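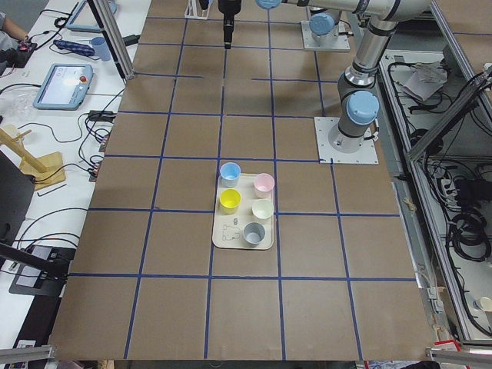

August 13, 2018

I have lived in Duvham for 3 years and only this summer I learned to bake bread. In my parents' home we bought it every morning from a shop downstairs, so I never thought of it as a thing that a person makes. When I moved, the bread was what I missed most, more than the weather and more than the language.

My first loaf was so hard that I cut it with the saw from the kitchen drawer (it is for frozen food, but it worked). I used 400 grams of flour, as the recipe said, and I believe I killed the yeast with hot water. The second one was better. It was flat, but we ate it with soup.

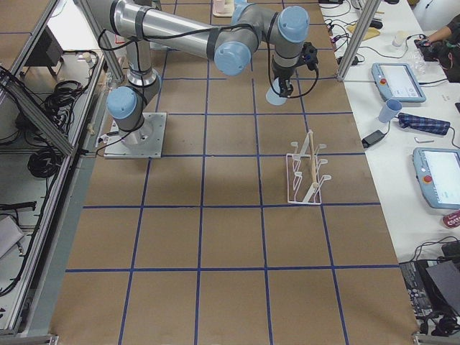

After that I changed the flour. The one from Lokesel market is a little grey and drinks more water, so now I put 355 grams of water into 500 of flour, and the dough sticks to everything I own. I let it rest in the fridge for the night and in the morning I fold it a few times. Then it goes in the oven for 35 minutes, in the old iron pot with its lid on, and a bit longer without.

The crust is good now. The inside is still too wet in the middle, and I don't know if I should bake it longer or wait more before I cut it. I am not a patient person with warm bread.

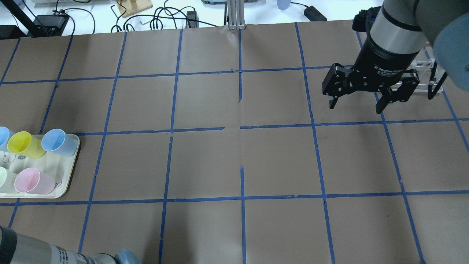

Niamh Lenihan wrote to me that I should leave the loaf alone until it is completely cold, even if this takes all the afternoon, and that grey flour needs it more than white. She also thinks my oven is lying about its temperature. I will buy a small thermometer in Selarard when I go there next week, and before then I will try one more loaf with a little less water.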